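Water Use and Leak Reporting in Skivcombe Residence Hall: Final Project Report

Household Resources Seminar, Group 7
Prepared by Yakubu Etim, Hyun-seo Seo, Rhys Tipoki and Yoon-hee Seok
Faculty adviser: Woo-jin Ma
Submitted Apr 4, 2026

Summary

This report presents the findings of a study of water use and leak reporting in Skivcombe Residence Hall. The group examined how residents notice leaks, how they report them, and how long a reported leak remains open before a repair is recorded. The work was carried out through a review of maintenance records, interviews with residents and staff, and a set of simple dye tests on toilet tanks. The main finding is that most of the delay between the start of a leak and its repair takes place before any report is made. Once a report reaches the maintenance office, it is generally handled within a reasonable time. The group recommends changes to the reporting form, to the signs posted in bathrooms, and to the inspection that takes place when residents move out.

1. Background

Skivcombe Residence Hall is an older building arranged in shared suites. Each suite has one kitchen, one bathroom and a common living area. Water is metered for the building as a whole and the cost is included in the housing fee, so residents do not receive a bill of their own and have no direct way of knowing how much water their suite uses.

The housing office replaced the shower heads in the building before the current residents moved in. The toilets, kitchen faucets and supply valves were left in place. Staff told the group that toilet leaks are the most common water problem in the building and also the hardest to find, as a worn flapper can let water pass from the tank to the bowl without making a sound that can be heard outside the bathroom.

The group chose this topic after one member lived for most of a semester with a toilet that refilled itself during the night. The suite had grown used to the noise and had not considered it a fault. When the flapper was finally changed, the work took less than a class period. The question that followed was whether this experience was common.

2. Questions

The project set out to answer the following questions.

How do residents of shared suites become aware of a leak?

What do they do once they are aware of it?

Where in the process does the longest delay occur?

What low-cost changes could shorten that delay?

The group did not attempt to measure total water use by suite. This would have required submeters, and the cost was well beyond the project budget.

3. Methods

3.1 Records

The maintenance office gave the group access to work orders for the building with all names removed. Each work order shows the date of the report, the type of problem, the action taken and the date on which the order was closed. Orders closed without a visit were set aside and read separately.

The records had some gaps. Until November, reports could be made either on paper at the front desk or through the online system, Sendach. Paper reports were entered by desk staff at the end of a shift, and the date of entry was not always the date of the report. The group treated these entries with caution and did not use them when comparing response times.

3.2 Interviews

Residents were invited to take part by a notice in the lobby. Interviews were held in the suites whenever the residents agreed, so that they could point out the fixtures they were speaking about. Each interview followed the same guide but left room for other remarks. Two members attended each interview, one to ask questions and one to take notes.

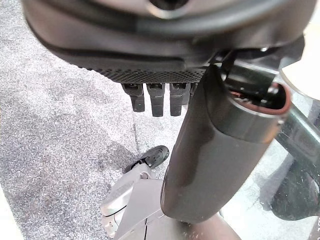
Residents were asked to describe the last water problem they remembered, without being told in advance what counted as a problem. This was done on purpose. In the trial interviews, the group had begun by asking about leaks, and several residents answered that they had never had one. The same residents later mentioned a faucet that had to be turned very hard to stop dripping. Once the wording was changed, the answers became much fuller.

Staff interviews were shorter and dealt mainly with the handling of work orders. Desk staff and maintenance staff were interviewed separately.

3.3 Dye Tests

The dye test is a standard household check. A few drops of food coloring are placed in the toilet tank, the toilet is left alone for a set period, and the bowl is then examined. Color in the bowl shows that water is passing the flapper. The group tested toilets in eight suites, in each case with the written consent of every resident of the suite. The waiting period was kept the same for all tests, and the toilet lid was taped shut so that it would not be flushed by mistake. One test had to be repeated when the tape was removed early.

3.4 Budget

The project was supported by a small grant from the Gratine Fund for Student Research. The money was spent on food coloring, printing, replacement flappers and refreshments for those who took part in the interviews. A detailed list of expenses has been filed with the department.

4. Findings

4.1 Awareness

Residents notice water problems mainly by sound. Dripping faucets were mentioned most often, followed by toilets that could be heard refilling. Very few residents had looked for a leak that they could not hear. Of the eight toilets tested, seven had not been reported to the office at any time during the year. The group had expected that color would appear in one or two bowls. It appeared in more than that, including in a suite whose residents had described their bathroom as being in perfect order.

The location of the bathroom made a difference. In suites where a bedroom shares a wall with the bathroom, the resident of that bedroom was usually the first to raise the matter. In suites where the bathroom opens only onto the entry hall, problems were noticed later or by visitors.

4.2 The Decision to Report

Among residents who had noticed a problem, the most common reason for not reporting it was the belief that a roommate had already done so. This came up in interviews again and again, sometimes with two residents of the same suite each naming the other. A second reason was uncertainty about whether the problem was serious enough. Several residents said that they did not wish to bother the staff over a drip.

"I thought of it as the sound the bathroom makes," one resident said. Another said that she would report a leak if there were water on the floor.

A smaller number of residents were worried that a report would lead to an inspection of the whole suite, or that they would be charged for the repair. Staff confirmed that neither is the case for normal wear, but this is not stated on the form or in the resident handbook.

4.3 Response 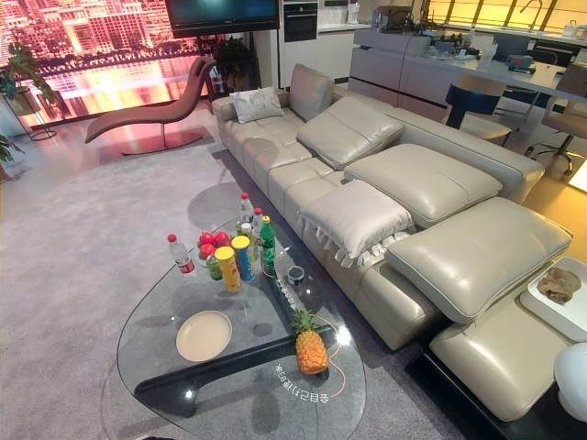
Reading time: 8 minutes

Work orders for water problems were in most cases closed promptly after they were received. Delays occurred when the report did not say which fixture was at fault. A report reading only "bathroom leak" might require one visit to find the problem and another to bring the correct part. The maintenance staff keep parts for the most common toilets in the building, but the kitchen faucets are of several types and the washers for the older ones must be ordered.

The orders closed without a visit were of interest. In nearly all of them, the maintenance worker had knocked, received no reply, and left a card. Residents are asked to call the number on the card to set a new time. Few did so. Where a resident failed to call, the order was closed after a waiting period and the leak presumably continued.

4.4 Estimated Loss

The group was asked by its adviser to give some idea of the scale of the problem. For one suite, the loss was estimated by marking the water level in the tank, closing the supply valve, and measuring how far the level fell over a fixed time. The result, carried forward over a month of 30 days, came to almost 2,000 gallons. This figure should be read with care. It comes from a single toilet with a badly worn flapper, and it assumes that the rate of loss does not change.

5. Discussion

The findings suggest that the reporting system itself works fairly well and that the main difficulty lies in getting reports into it. Shared living spreads responsibility among several people. With no bill and no single person in charge of the suite, a small fault can continue for months without any resident having made a decision to ignore it.

The group discussed whether individual water bills would solve the problem. Rhys Tipoki argued that even a mock bill, showing what a suite would have paid, might change behavior. Hyun-seo Seo noted that without submeters such a bill could only be an average, and that residents would have little reason to trust it. The group did not reach agreement on this point and makes no recommendation on billing.

The timing of inspections also deserves attention. Under the present schedule, fixtures are checked when residents move out, and the inspector looks for damage. A silent toilet leak is not damage in this sense and is not on the checklist - it may therefore pass from one group of residents to the next.

6. Limits of the Study

Residents who agreed to be interviewed may have been more interested in the subject than others. The dye tests covered a small number of suites on the lower floors, where water pressure is somewhat higher. The group had no means of comparing Skivcombe with a building in which residents pay for water directly. An attempt to arrange a visit to Kang House, which is metered by apartment, was not successful within the time available.

7. Recommendations

7.1 The online form should ask for the fixture by name and should offer a short list to select from, with space for a comment.

7.2 The form and the handbook should state that residents are not charged for repairs due to normal wear.

7.3 A small sign should be placed inside each bathroom door with the reporting address and the sentence "Please report it even if you think someone else has."

7.4 A dye test should be added to the move-out inspection. The cost per suite is very low and the test can be left to run while the other rooms are checked.

7.5 Work orders should not be closed after a single missed visit. A second visit, or a message sent to all residents of the suite, would be preferable.

8. Acknowledgments

The group thanks the residents who took part, the desk and maintenance staff of Skivcombe Residence Hall, and Woo-jin Ma for guidance during the project. Yakubu Etim carried out the review of work orders. Yoon-hee Seok prepared the interview guide and edited this report. The interview guide and the consent form are available from the department office on request.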